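Certified Translations for Visa Files

A foreign birth or marriage record submitted with a residence application normally has to be accompanied by a certified translation. The translator's statement should give a name, signature, contact details and the languages concerned.

Begoñe Soler, who reviews files at Heller, returns most of them for partial translation. Stamps, marginal notes and the reverse side all count as content. An extract from an 1891 parish register, used to prove descent, may carry 3 separate annotations in different hands.
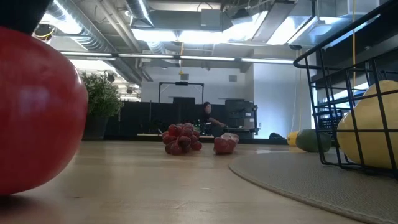

Names must be spelled as they appear in the passport, with any variant noted in brackets. Ramiro Escobar of Prieto recommends keeping the original, the translation and the translator's statement in one colour scan, in that order.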